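January, getting on for midnight, in bed at the Skovlow with the little lamp on

Well, I'm in. I nearly didn't come at all, what with the rain this morning and the cat being sick on the landing, but the room was paid for and couldn't be cancelled (the catch with the winter rate) so off I went. £149 for two nights with breakfast and a dinner thrown in on the first one. I've been looking at that offer since before Christmas, shutting the page and opening it again, and then last week I had a glass of wine and pressed the button.

The drive is only 38 miles and it took me most of the afternoon. There's a diversion at the roundabout before Nivham that sends you inland past the garden centre and then gives up on you completely, no more yellow signs, just hedges. I went past the same pub twice. The second time a man outside having a cigarette gave me a wave, so that was nice.

Parked behind the hotel, where the spaces are the size of a bath mat, and got out on the passenger side in my good coat. Reception is through the side door in winter, which it does say in the email, and I had read the email, and I still stood at the front pushing the big doors like a fool. A girl came round and fetched me in. Very sweet about it, said it happens all day.

I'm in room 12, on the second floor, sea view "partial". I'd been teasing myself all week about what partial would mean. It means that if you sit in the armchair you get a slice of sea between the chimney next door and the end of the pier, and if you lie on the bed you get sky. I'm perfectly happy with it! I moved the armchair a bit to the left and gained a whole shelter and some railings. I shall have to remember to move it back.

The room itself is a funny one. Ceiling miles up, radiator like a church, and then a bathroom that has plainly been carved out of a cupboard, so you have to go in, shut the door, and then turn round. Good hot shower though, proper hot, and big towels. The kettle is on a tray on top of the wardrobe's little side bit, at a height that would suit a giraffe, and I've had it down on the floor by the plug ever since. Two shortbreads in the packet. I ate both before I'd got my shoes off. I asked down at the desk if there might be any more milk and was given a handful of the little pots, enough for a week, so I'm set up.

Afternoon tea is included as well, which I'd missed on the page, or it had been added since. You're meant to be down by half past four and I was not, I was somewhere near that pub, but they did me a scone and a pot anyway in the lounge and I had it by the fire. The scone was warm and the jam came in a dish and not in one of those foil things. There were two couples playing cards at the window table who'd clearly been coming for years. They had their own cards. One of the ladies told me to ask for the corner table at breakfast as it gets the sun and you don't get the draught off the serving hatch, and I've written that on my hand so I don't forget.

Then a walk, as it had stopped raining. Nivham out of season is just my sort of place. Half the front shut up, the crazy golf with a tarpaulin over the windmill, one chip shop open and doing very well out of it. I went along as far as the lifeboat station and came back through the streets behind, where the wool shop used to be. It's a place for vapes now. I stood outside for a bit feeling cross and then noticed there's a wool shop three doors further down, the same one by the look of it, they've just moved. Closed, but I'm going back tomorrow as there was a dark green in the window that would do for the sleeves on that cardigan I'm never going to finish.

Dinner. The dinner in the package isn't in the hotel dining room at the moment (they're having the kitchen floor done, breakfast only) so they've got an arrangement with Sorrentino round the corner, and you get a little card to hand over. I'd worried it would be one of those deals where you can only have the soup. It wasn't, it was anything off the main menu, two courses, and I had the mussels and then a plate of pasta with crab that I'd drive back for on its own, diversion and all. A table for one by the coats, which I don't mind, I like watching people come in and unwrap themselves. The bread was gone before the mussels came and they brought me more without my asking. I paid for a glass of white and a coffee and left a decent tip, seeing as the rest was on the card.

I did feel a bit odd walking in, I'll admit to my own diary. It's the first time I've gone away by myself since I was in my twenties, and I'd been telling everyone how much I was looking forward to it in rather a loud voice. But I had my book, and by the time the pasta came I'd forgotten to read it.

Came back along the front and the tide was right up, slapping over the steps by the bandstand, and I got one boot full of it. The boot is on the radiator now, stuffed with the local paper. The local paper, before it went in, said the Plernine is reopening at Easter with a spa in the basement. The Plernine! Mum had her sandwiches there after she got married and it's been pigeons for as long as I can remember. I can't think what they'll charge. I've folded that page up and kept it out of the boot.

Things I must do tomorrow: breakfast (it finishes at 9, which I call early for a holiday, so alarm set), the wool shop, the boat trip if it's running, which I doubt, and find out if I can keep the room a bit later on the last morning. The girl on the desk thought so but had to ask. I'd also like to know about coming back in the spring, as there's a leaflet by the lift for a three night one with the garden tickets in, only it's per person sharing and they're coy about what they do to you if you're on your own. I'll ask nicely and look lonely.

Heating's gone off. It makes a noise like somebody dropping spoons, and then that's it for the night apparently. Extra blanket in the top of the wardrobe, which I got down by standing on the bed, and it smells of lavender. There's a gull walking up and down on the roof over my head in what sound like clogs. If it's still going at five I shall have words with it.
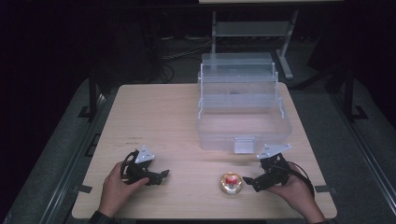
Packing for next time, before I forget: one bag and not three! I had my pills in one pocket, earrings loose in my washbag, the sewing kit goodness knows where, and I spent ages on my hands and knees on the carpet tonight after an earring back. What I want is one of those clear plastic boxes like a tackle box, with the tray raised up at the back on the white hinge arms and the deep part left open in front, so everything is there in one go when the lid's up. Plasters and tweezers in the top, chargers in the bottom. The little round clear pot with the goldy rim would do nicely for earrings, and you'd never lose it with that bit of red showing. It would all have to go in the boot of the car, mind, as I can't see a box that size fitting in my weekend bag with the hairdryer. (There is a hairdryer here, by the way. It's in the drawer with the Bible. I needn't have brought mine.) Right, lamp off. Corner table, wool shop, ask about the late checkout, put the armchair back.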